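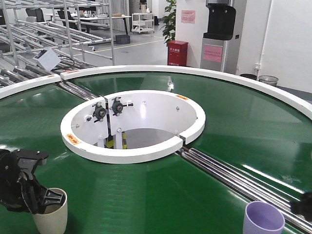
The turntable cell, with cups set out for a two-arm test.

Gripper Trials Operator (fixed term)
Kaczorowski Handling Test Centre, Etthorpe
Full time, on site. Closing date: January 14, 2023

We are looking for an operator to join the team that compares grippers for picking and placing everyday items on moving surfaces. The work is paid for by the Prerkoler project, which sets different grippers the same tasks and publishes the results. The post runs until the end of September, and an extension depends on funding.

The work

Most of your time will be spent at the turntable cell, where two robot arms work over a green round conveyor. Cups are the standard test item at present. The current test plan has 227 runs left on it, split between two designs of gripper finger and two versions of the controller. Each run is set up by hand, started from the operator's desk and logged before the next one begins.

You will:

Fit and remove grippers and finger sets, following the written procedure.
Place test items at the marked start positions for each run.
Check camera alignment at the start of every shift and after any gripper change.
Record each pick as held, slipped, dropped or missed, and note anything odd in the comments field.
Stop the cell and report it when a finger is worn or a cable is rubbing.
Help the controls engineer repeat runs where the log and the video do not agree.
Keep the turntable surface and the rollers clean.

You will not be asked to write robot programs, although you will need to load them and change a small number of settings such as closing force and approach height. If you would like to learn programming, there is time set aside for it on Friday afternoons once the week's runs are done.

What we need from you

Experience of working with machinery, in a workshop, laboratory, warehouse or factory.
Careful record keeping. Much of the job is doing the same thing in the same way and writing down what happened.
Confidence with spreadsheets.
Ability to stand for long periods and to lift up to 10 kg.

It would help if you have used a robot arm from any maker, or have fitted electric or air-driven grippers. A qualification in engineering is welcome but not required. Full training on the cell is given in the first 2 weeks, including lock-off and safe entry. No one works inside the guarded area alone.

Hours and terms

37.5 hours a week, Monday to Friday. Early and late shifts alternate weekly, and the rota is issued a month ahead. Holiday is 25 days plus bank holidays, pro rata. Safety shoes are supplied. Parking is free but limited, and the Etthorpe bus stops at the site gate.

How to apply

Send a CV and a covering letter of no more than one page to Harpreet Turcotte, Trials Manager, quoting reference GUVEN-OP. Please tell us about a time you had to follow a test or inspection procedure closely, and what you did when a result looked wrong.

Shortlisted applicants will be invited to the site for an interview and a practical exercise at the cell, lasting about 20 minutes. You will be asked to change a set of fingers from the instructions and log a short series of picks. Please wear flat, closed shoes. Tell us when you reply if you need any adjustments for the visit.

We are unable to sponsor visas for this post.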